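## 3.2 Display Conditions and Shopper Choice

The second part of the study examined how unpackaged vegetables were presented in small grocery stores in Flisstead and Amesholm. Earlier work in the region had dealt mainly with price. Store managers in both towns reported that layout was decided locally, often by the morning staff, and that no written guidance was in use.
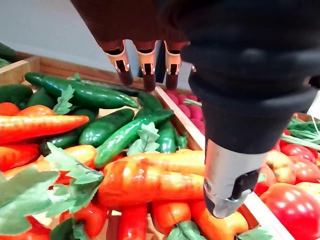 **Figure 2.** Produce in wooden crates, with a carrot near the front.

Shoppers were interviewed at the exit between opening time and noon, and 400 completed forms were kept for analysis. Each form recorded the items bought, the money spent and the reason given for each choice. Wooden crates of the type in Figure 2 were compared with flat metal shelving - the older arrangement in most Amesholm stores. Root vegetables were coded apart from leafy ones, so that an item such as the carrot shown there falls in the first group.

Forms from the Loltberg branch were left out of the comparison, as the store changed its shelving in November. The remaining stores followed the Dovhaniuk coding sheet, with 25 items per visit as the upper limit.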